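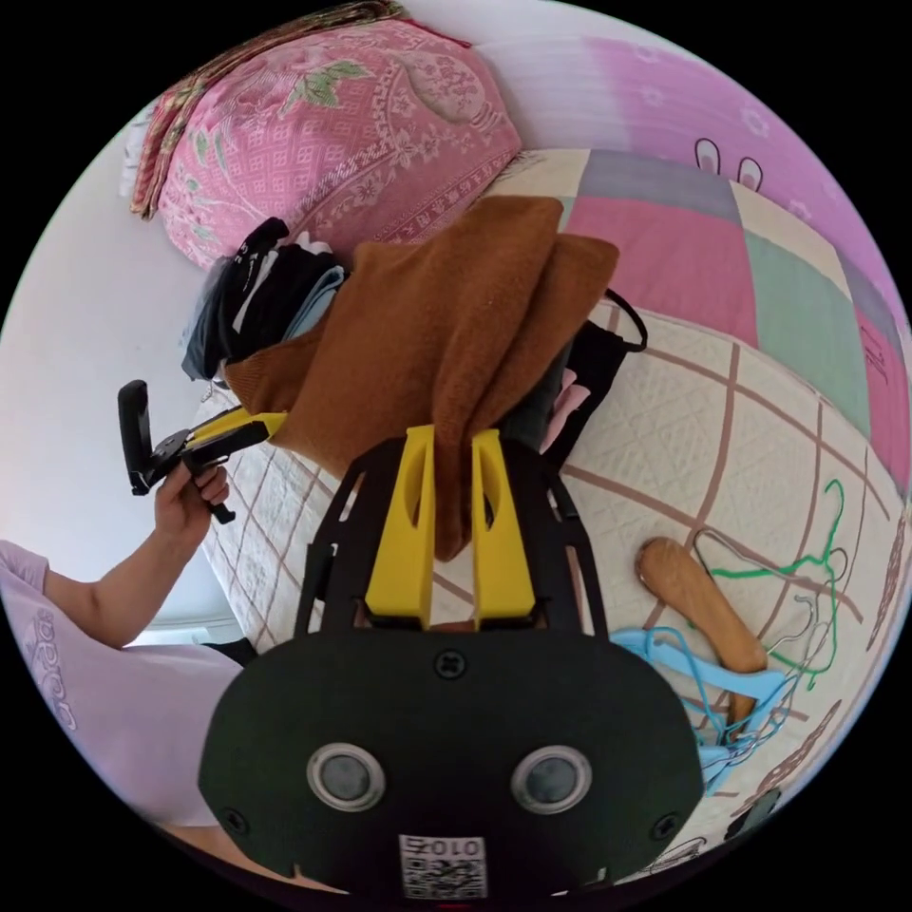
Adska two-gripper folding, progress report to Murthy, March 2025

Short one, full numbers are in the spreadsheet. Collection phase is done, training phase is half done, writing is late.

Where we are

Demonstrations collected: 1121, all with a pair of hand-held grippers, all on clothes. Knitwear was the hard part, as we said in the January report. A sweater stretches when you pull it, and the old policy took that as a bad grasp and let go. So we changed the labels. A grasp now counts as good if the cloth is still between the fingers when the lift ends, never mind what shape it is in. Relabeling took longer then planned.

We also moved off the tables at Skumport and onto real beds with real bedding. Slower per demo. Quilted covers grab the knit and the folds come out less square, but that's the case we want.

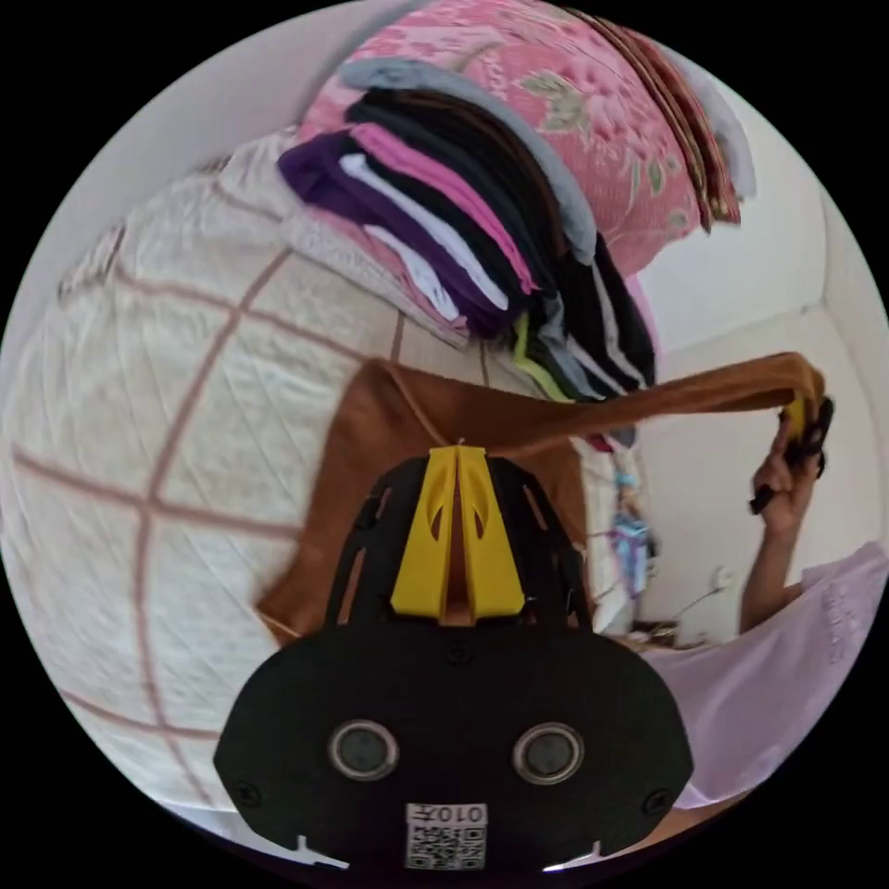

What the method does now

Two stages. First stage picks a grasp point for each hand, second stage runs the fold. Before, it was one network for both and it forgot about the left hand half the time. Splitting them fixed most of that — not all. Held-out set is 300 demos, no garment shared with training.

Spread and first fold are OK on the sweaters. Sleeves are not. Policy likes to grab the hem when the cuff is lying close to it.

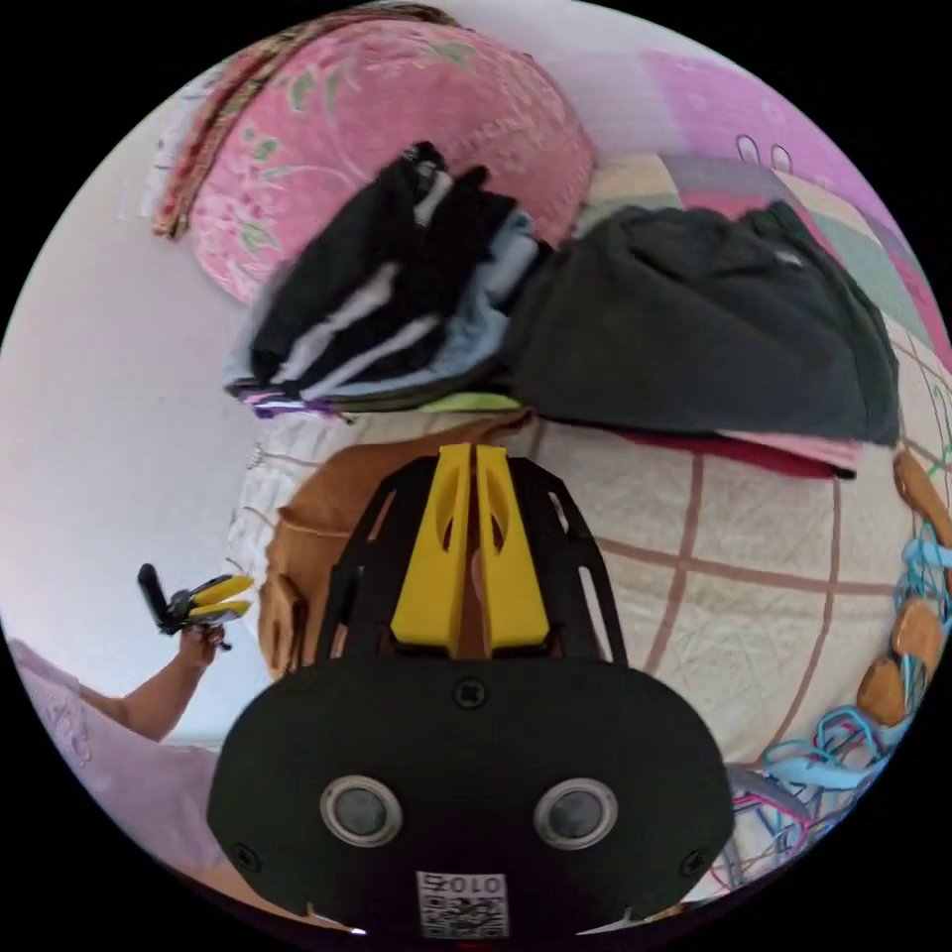 Žydrūnas Krūmiņa

Added after the Thursday call. You asked about other clothes lying on the bed. Yes, we leave them there. In the Skeltgate runs the policy reached for the finished stack three times, always dark garments, so the first stage now gets a target mask. Rerun is queued, no result yet.

Budget: on plan. Compute a bit over, travel under. No change requested. 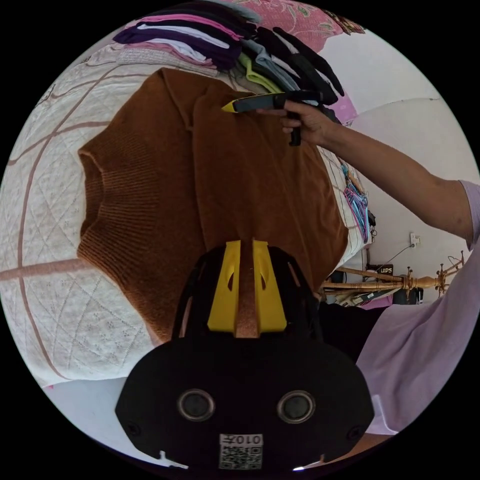
Žydrūnas Krūmiņa

Last bits before I send this. Next period:
- sleeve fold, separate training run
- retest with the mask on the full held-out set
- data release, waiting on the consent forms from Skumport
- paper draft, methods section first

One decision needed from you: do we keep thin straps and underwear out of the relase or not? I would keep them out. Need an answer before the forms go round again.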